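Wurnholm Rose Vanity and Mirror, reviewed by Jarmila Vávra

I distrust furniture with flowers on it. Carving is where a maker hides a cheap drawer, and the Wurnholm has a great clump of roses on top of the mirror and scrollwork down the side. The catalog calls this "heirloom romance." I call it dusting. 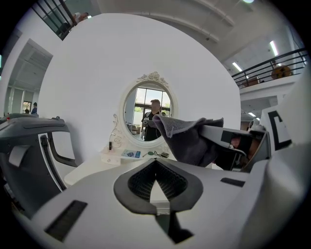 Does the mirror come with the table?

It's sold separately, and the listing doesn't make that clear. The table took 2 weeks to reach me from the Illdale depot and the mirror came later, with its own delivery charge.

Assembly was dull but fine. The drawer runs smoothly, though mine needed a second go at the screws. The white finish marks if you look at it wrong, and hairspray leaves a film that plain water won't shift.
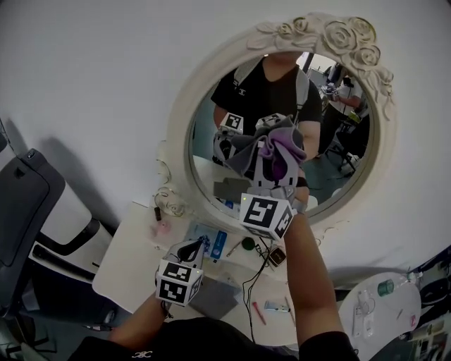

Cleaning is my main complaint. A dry cloth snags in the petals, a damp one leaves streaks on the glass, and the care leaflet recommends a Femargate polish I have yet to find in a store. The roses and leaves don't stop at the top, either; they curl over the edge and trail down one side, so you end up going around every leaf with a soft paintbrush. Give it a month and you'll be doing it again.

The glass itself is good, I'll admit, with no ripple that I could find. I'd still take the plain Štěpánek mirror and keep the Wurnholm table, if they ever drop the price.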